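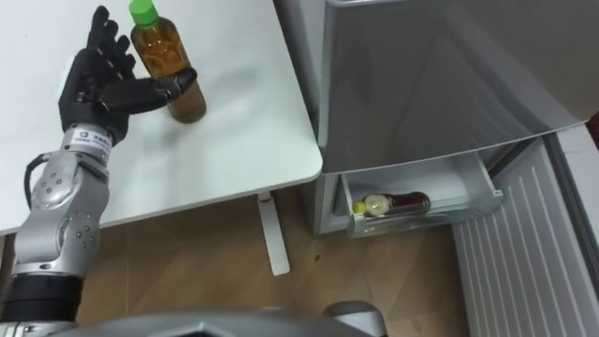

Tikurwood is getting its tea tables back this November, and if you have missed them as much as we have, you will want to hear that there are more of them this time around. The Mernel hall on Poirier Street opens its doors on Saturday at 10 in the morning, with plain white tables set out along the windows and bottled tea for anyone who wanders in (no ticket, no sign-up sheet, just come and sit down).

The hall was closed through the summer while the floor was redone and the old folding tables, which had wobbled for as long as most of us can remember, were finally replaced. The new furniture cost $2,799, and $1,950 of that came from the spring plant sale, which had a wonderful turnout in spite of all that rain! A neighborhood grant of $600 went toward it too, and the hall paid the rest out of its own savings.

Sturkero, the little grocery across the street, is sending over the tea for the first 3 Saturdays. Families are welcome to bring sandwiches, board games, knitting or whatever else keeps them happy for an hour or two, and there will be a box by the door for empty bottles. Parking is behind the hall, and the side entrance has the ramp.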